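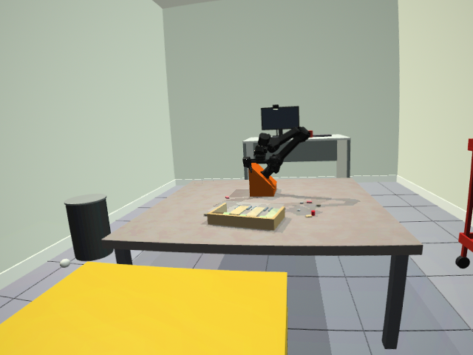
**Figure 2.** Simulated arm at the table.

### 3.2 Hinge wear under off-center loading

Interior doors were hung on 5 mm steel butt hinges from two suppliers, Faltik and Fladov, and cycled 3000 times each. A sandbag was tied to the handle side to reproduce the sag found in older frames. Pin wear was measured with a dial gauge at the top hinge only, as earlier trials by Maldonado and Daza showed little change at the bottom one.

The Faltik pins lost more material on the side facing the jamb. Screw pullout occurred in softwood jambs before either pin reached its wear limit, and longer screws in the top leaf delayed it. Greasing the pins before the test reduced noise but had no clear effect on sag. Of the 93 doors tested, those with a shimmed lower leaf kept the most even gap along the latch edge.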